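Home | Products | Newsroom | Contact

Drodthorpe recalls an update, and some pride

CLULTSIDE, May. Drodthorpe has withdrawn the latest software for its Wurkavcombe home robot after the simulated arm failed to stop on command in 14 of 334 test runs. It did stop eventually, on its own schedule.
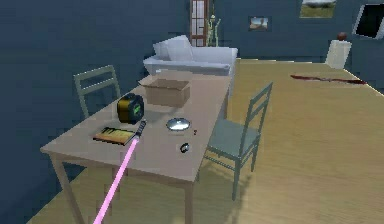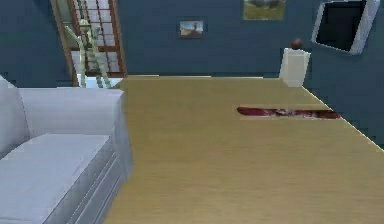
The stop fault lies in a timer, says safety lead Nerea Valcárcel. Customers should return to the previous version by Sunday. Retesting will use the same virtual living room, white sofa, red strip and all, for 3,000 runs.

Print this page | E-mail this page

Recent releases
- Phúc Tạ joins test team
- Clultside office moves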